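Monday at the Ankrah open day

I went to the Ankrah open day because the invitation promised "a new way of working, visible from the moment you walk in." What was visible from the moment I walked in was a reception desk and a bowl of mints. The tour started at 9, or was supposed to. We left the lobby closer to half past.

The company rents two floors and had the first of them fitted out last year by Skarico, an office furniture firm whose leaflets were stacked by the elevator. The leaflet talks a lot about calm surfaces. Every desk is meant to be cleared in the evening so that anyone can sit at it in the morning. There is software for booking the seats too, called Tuvance, and we got a long demonstration of it on a wall screen. It looked fine. It looked like a calendar.

Then we were let loose among the desks, and that was the part worth the bus fare. I have been on enough of these visits to skip the show area near the windows and head for the back row, up against the partitions.

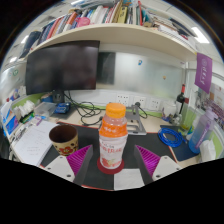
Back row: juice on the coaster, flowered paper cup, notebook left open.

I liked this desk a lot more than the ones in the leaflet. Somebody had a big black mat down and a proper coaster, and everything else had spread out from there — papers and packages at one side, a clear storage box, black cables looping across the desk from behind the monitor. The laptop stand is a decent metal one. Still, if the idea is to lift the screen and free up the surface, I can't say the surface had been freed.

The cables bothered me most. There are three sockets in a row on the wall behind, so power isn't the problem. Our guide said a cable tray called the Morkulier was "being looked at" for the second floor. I asked what it would cost per desk and was told someone would email me. That was four days ago.

Lunch was sandwiches. The second floor was closed to visitors.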